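How to Clean and Store Tinted Eyeglasses

Most scratches on tinted lenses come from dry wiping. Dust on the lens is harder than the coating, and a shirt or paper towel drags it across the surface. The method below takes a few minutes and suits plastic frames with plastic lenses. For wood or horn frames, skip the soaking and use a damp cloth only.

What you need

Lukewarm water, dish soap without lotion, a microfiber cloth and a case with a soft lining. The test setup used the 200 mm Zollska cloth, but any clean, lint-free cloth will work.

Step 1. Set up the work surface

Cover the table with something smooth and wipe it down first. When you put the glasses down, fold them and keep the lens faces off the surface.

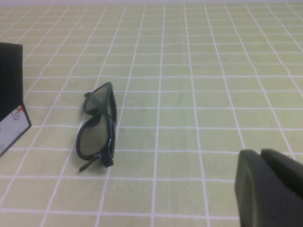

Step 2. Rinse

Hold the frame by the bridge and run water over both sides of each lens for 9 seconds or more. Keep the water below 29 °C. Hot water can craze an anti-reflective coating – the damage shows up as fine lines and can't be polished out.

Step 3. Wash

Put one drop of soap on your fingertips and rub each lens lightly, then the nose pads and the inside of the temples. Rinse until no film is left.

Step 4. Dry and inspect

Shake off the drops and blot with the cloth. Don't rub in circles. Check the lenses against a plain, light background. Smears show best at a low angle, with the light coming from the side.

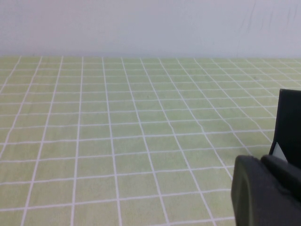
Plain wall and gridded table covering.

If a smear remains, repeat Step 3. Window cleaner and vinegar are not substitutes, as both can attack coatings.

Step 5. Put the glasses in the case

Fold the left temple first, then the right, unless your frame is built the other way. The glasses should sit in the case without pressure on the lenses when the lid is closed.
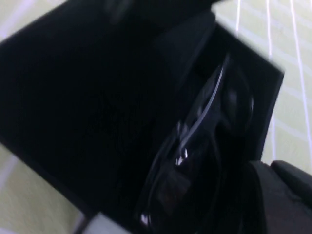 Step 6. Maintain the case

Grit collects in the lining. Vacuum it with a brush nozzle every month and leave the case open for an hour afterward. Wash the cloth separately, without fabric softener.

Last revised 17 November 2018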